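Talk notes: Small Things in Small Boxes
Guadalupe Ponce
2020-01-04

37 shares
12 comments

OK, so these are my notes more or less as I read them out, with the bits I skipped put back in. A few of you asked for them. Forgive the fragments!

Hello, hi, come in, there are seats on the left. Is this thing on? Good.

I'm Guadalupe, I run the supply room at Varela, and before that I spent way too many years selling beads and buttons out of a van. So my whole working life has been small things in small boxes. When Clellico asked me to talk for 40 minutes about sorting, my sister said "you could do 40 minutes on one drawer," and yes, I could, and that's pretty much the plan.

(Wait for people to sit. Drink water.)

Start with the drawer. Everybody has one. Batteries, a key to something, toothpicks, birthday candles, the little wrench that came with the shelf. I asked a room in April to tell me what was in theirs and a man in the back said "another, smaller drawer." I think about him a lot.

The trouble with the drawer is that things in it touch each other. That's really it. A pin on its own is easy to pick up. A pin under a rubber band under a receipt is a project. So the first thing I ever bought for the van was a clear box with dividers, a Grastel, the cheap one, and I still have it. The lid is long gone. I don't miss the lid.

Why clear? You can see what's in it from the side, for one. If you label an opaque box you have to trust the label, and I have worked with people (I love them) who put M4 washers in the M3 slot because the M4 slot was full. With a clear box you catch that from across the table.

(Hold up the box here. Walk it down the aisle. Let people handle it.)

Now, setup. I got into this wrong for years. I used to sort straight onto whatever table I had, and the van table was brown, and half of what I sold was brown. Wood beads on a wood table! You'd run your palm over it to find them. Then somebody at a market gave me an old white shelf and I put it down flat over the table, and I felt so dumb. Everything showed up. Even the shadows help, you see the shadow of a sliver before you see the sliver.

So, my rule, if you write down one thing: white board down first, box toward the back in the middle, hands in front. Leave yourself plain white space between your hands and the box. That's your landing strip, and it stays clear. The coffee goes on another table entirely, and so does your phone.
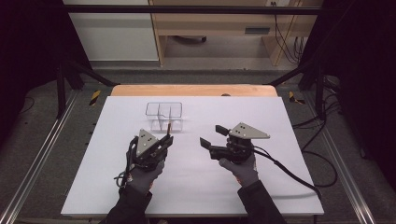 White board over the wooden table, clear divided box near the back, one thin tan stick-like thing by the box.

(Leave this one up for a while, I keep coming back to it.)

Let's talk about sticks, then. Sticks are my favorite test. Coffee stirrers, skewers, matches, dowel offcuts, whatever you have. A bead doesn't care which way up it is. A stick does. If you hold it in the middle it wants to swing, and if you hold it too near the end the other end goes wandering off and knocks the divider. What works for me is to hold it a bit above the middle, stand it up before you get to the box, and come down from above. Stand it up first! People try to turn it while they're already over the compartment and that's when you get the clatter.

And go one at a time. I know, I know. You want to grab the bunch. I timed myself once because I was sure that bunches were faster, and I did 200 stirrers in fistfuls and then 200 singly, and the fistfuls lost by 4 minutes, all of it spent picking stirrers up off the floor. I was furious. I did it over and got the same kind of result.

Question I always get here: long things in a short box, do you lay them down or stand them? If the compartment is deep enough to hold them up, stand them. They take less room and you can pull one out without stirring up the rest. If they lean so far that they cross into the neighbor's space, lay them down or get a different box. Don't be proud about it.

(If running late, skip to the Troleck story.)

Dividers. The thin ones are nice because you lose less space, but clear on clear is hard to see when you're tired. I run a marker along the top edge of mine. One line, any color. It looks terrible and it works great. A lady at the last talk used nail polish, which is prettier, and now I sort of want to redo all mine in red.

How many compartments? Fewer than you think. I see people buy the giant box with a slot for every kind of thing they might own someday, and then they spend the evening deciding if a hook is "hardware" or "hanging." Pick the kinds you use and give the leftovers one slot. Call it "later." Mine has been called "later" for longer than I'm going to admit on a stage.

OK, the Troleck story. We took over their old stock when they closed the downtown shop, and it came in one bin. One! Around the office we called it the soup. 3000 pieces according to the packing slip, pegs and clips and short dowels and I think somebody's lunch fork. My first idea was to get everybody around it at once, and that was a mess, elbows everywhere, people reaching across each other for the same slot.

So we split it. Each person got a board and a box, and one scoop of soup at a time. You didn't get another scoop until your board was white again. That was the part that changed it, seeing the board go white. People started to get a bit competitive. Somebody put music on. We finished before dinner and I ate an entire pizza standing up.

The fork is in "later," by the way.

(Pause. Ask for hands: who sorts standing up, who sits?)

Standing people, raise the table. Sitting people, bring the box closer, because if your arms are straight out you'll be sore by the second scoop. I switch halfway through. My shoulders are not what they were in the van.

Last bit is practical. Boards are on the side tables, scoops are in the blue tub, and please take a box each. There are stirrers and pegs mixed together in the scoops, so do the stirrers first while you're still patient. I'll come around. If you drop one, leave it there until your board is clear and then get them all in one go.

Notes for next time: bring more markers, and ask Clellico for the room with the taller tables.

12 comments
Share this post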